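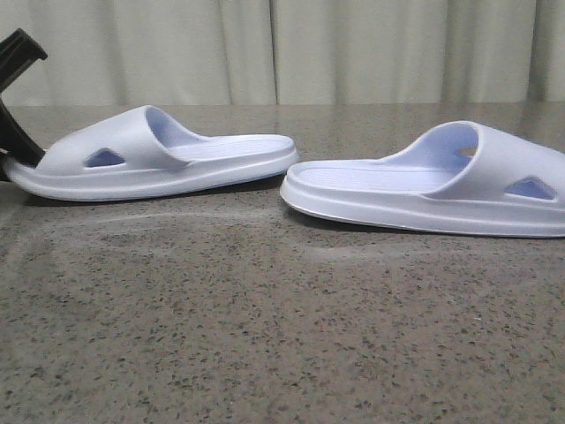

Brovport Municipal Pool Users' Association
Minutes of the meeting held Dec 4, 2018

Chair: Imke Thiele
Present: 46 members

1. Minutes of the April meeting were approved as circulated.

2. Footwear on the pool deck. Members agreed that outdoor shoes shall not be worn past the turnstiles. Slides and other pool sandals remain permitted.

3. Lockers. The quote from Stunder for 200 replacement keys was accepted. The quote from Vieira was declined.

4. Lane hire. The Prullen swim club's request for 4 lanes was deferred to the next meeting.

The meeting was adjourned.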